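Sumwood Textile Arts Guild: Autumn Exhibition of Stitched Work

The Guild is pleased to confirm that its exhibition of hand embroidery and appliqué will open in August in the Górecki Room. A total of 28 works have been accepted, the largest of them a wool hanging by Leonie Cosgrove, worked in couched thread on undyed linen over two winters.

Members whose pieces have been selected will receive a letter confirming the hanging arrangements. Framed works must be fitted with mirror plates. Unframed cloth should be delivered rolled, with the stitched side outwards, and labelled on the reverse with the maker's name and the title of the piece.
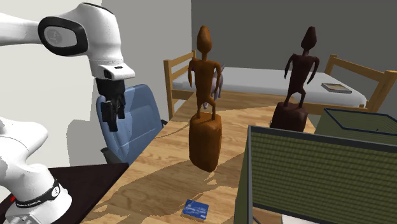 The selectors wish to record their appreciation of the standard of entries in the monochrome section, in particular the blackwork samplers submitted by the Wekau branch. These will be shown together on the north wall, where the light is lowest.

The Sultov Bursary, worth £400, will again be awarded to a member in the early stages of practice. It may be used towards materials or tuition. Application forms are available from the Guild office and should be returned with two images of recent work.

The private view begins at 6.30 pm. Each exhibitor may bring one guest.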